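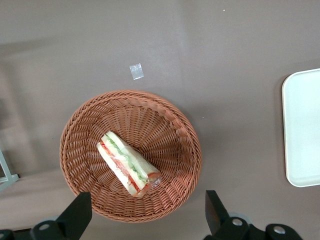 Minutes, Breketwood teaching group, 2024-10-06

Syafiqah Pasaribu took the chair and thanked everyone warmly for coming up to Vekuddale, the road being what it is.

1. The May minutes were agreed, with one spelling put right.

2. Sandwich and basket task. We now have over 1517 runs guided by remote control — a lovely total, and thanks were given to all who took a turn at the handles. Syafiqah asked that we please keep opening the fingers wide before coming down over the basket, and go gently, as a squashed sandwich teaches the arm very little. There was a long and friendly talk about whether moving the arm by hand gives smoother runs. It was left that 2 people will try it for 7 days and report back.

3. Valeck store. The key is still with Jadoon. Syafiqah to ask again.

4. Next meeting to be fixed by email.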